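April, evening, second pot of tea

What a good long day with the cell! I have grease under my nails and a bruise on my hip from the table corner and I would happily do it again tomorrow.

I started a little after seven, before the heating came on, with the cable bundle. I have been putting that off for three weeks. Every time the arm folds its wrist under to get down along a bin wall, the bundle goes slack on one side and tight on the other, and I had started to hear it creak. So I drove the arm out to the service pose, locked the power off, hung my tag on the switch and went along the whole dress pack with my fingers. Nothing cracked, no shiny spots, and just one place near the wrist where an air hose had been rubbing on a fitting. I turned the fitting a little, gave the hose more room and wrapped it for good measure. Then I cut off all my old ties (why did I ever use so many?) and let the bundle find its own loop. It wants to hang in a big lazy curve, and when you leave it alone it moves beautifully. I ran the wrist through its whole range at crawl speed with my thumb ready on the pendant switch and there was no creak at all. I said "ha!" out loud to an empty room.

After that, the gripper. The notes from Stitutine say to check finger play every 2,000 cycles and the counter stood at 1,919, which is close enough for me. The joint pins were fine. One finger had a bit of wobble at the tip, so I took it off, cleaned out what looked like a whole sawmill from the knuckle, put a drop of the thin oil in and snugged it back up. Opened and closed it by hand from the pendant until I was bored. It closes evenly now, both tips arriving together, and it makes a nice crisp click at the end that I had forgotten it ever made.

Lunch was the rest of the soup, eaten standing up, reading the Jutance manual. I do love that manual. Whoever wrote the chapter on work frames must have stood at a table with a pointer tip in one hand and a bad back. It says to teach your three points as far apart as you can reach, and then go and check a fourth one you didn't use. I have always skipped the fourth one. Today I did it, and it was off by nearly 4 millimeters. Four! No wonder the low grabs have been scraping. I found the reason too, or I think so: one of my points was on a bin rim, and the bin had shifted since I last taught it. So now all three points are on the table itself, and the fourth check came in so close I couldn't get a slip of paper in to argue with it.

Which brings me to the bins. They were never meant to be part of the fixture, they are just bins, and they slide when the arm leans on a wall. I want proper brackets from Gorkholm, with slots so I can nudge things about, and I have drawn them twice already on the backs of envelopes. Version two is better. It has a lip that goes under the rim and takes the load down into the table, and it leaves the wall free so the wrist can come in low. I'll send the drawing off once I've measured the rim in more than one spot – it isn't straight anywhere, I'm sure of that much.

The afternoon went on grab heights. I have a table of them now, all in my own scrawl, and I saved the program as job 211 so I can get back to the old one if I've made a mess. The main change is that the fingers come down along the wall first and only then move across to the part, at a third of the old speed. Slower on paper. But there's far less bumping about, and I don't think I'll miss the seconds. The wrist still comes closer to the wall than I'd like when the part lies near the arm's own side. I may try turning the last joint half a turn the other way, which would put the hoses on the inside. Must look at the limits first. Moldovan has an app note on that, somewhere in the blue folder, or the other blue folder.

Things for tomorrow, before I forget them all in my sleep:
Save the new frame to the stick AND the laptop.
Measure the rims, front, back and corners.
Sweep under the table.
Hang up the pendant hook at last!
Look at the noise in the second axis when it's cold (may be nothing).
Order more blue tape.

I sat on the stool for a good while at the end with the lights half off, just stepping the program forward one line at a time and watching the wrist come round. Such a pleasure when a machine goes where you told it to. I'm too wound up to sleep, so I'll probably redraw the bracket a third time. 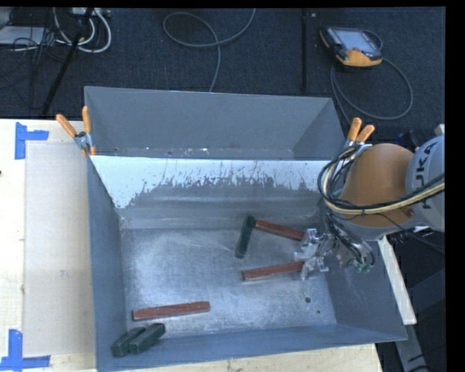
Grab heights are the bit of this job I could talk about all night, and the lying-down parts are easy compared with the ones that stand up or lean. A flat block has one sensible height and you're done. The mix I've been using is three reddish-brown blocks and three dark green ones, and the case I want a separate line for in my table is the green one pointing nearly straight up the camera view with the end of a brown one up against its top. Go for the brown first, I think, and lift straight up before moving across. The green pair side by side in the front left corner want a different approach again, probably one finger down at the outside and a small push to part them. The spring clamps with the orange handles, at the corners where the two bins meet, have to go into the program as keep-out zones as well, a good hand's width each, until the brackets come. I'll type that in first thing, with coffee.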